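Ticket: Gister keeps dropping off the network after the update
Product: Gister file box, used with the Rostura desktop app
Status: Open

Hi again! Same person who wrote in May, different headache. My Gister drops off the network every time I copy a big folder to it. Small stuff is fine. I can move 200 photos over no problem, but when I tried 2,000 it quit partway through and Rostura just said "device not found" (super helpful, thanks).

Stuff I've tried so far:

Restarted the box and the router, twice each.
Turned off sleep mode in Rostura. No change.
Copied 1,000 photos in one go. Worked once, failed the next time.
Went back to the older Rostura version. It lasted longer, then dropped at 6 in the morning during the overnight backup.

Your last reply asked if I was on wifi. Nope, wired straight into the router, and I swapped in a new cable too, same result. 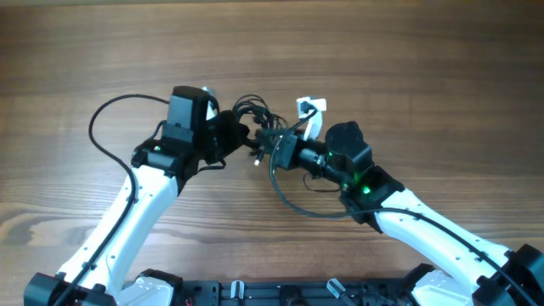 I also moved the backup folder from Butasham to Fikre in case that one share was messed up, and it still drops. The light on the front stays green the whole time, so the box seems to think everything's great!

Log file is attached. Can someone tell me if I should reset it, and will that wipe my shares? I'd really like to not set all those up again.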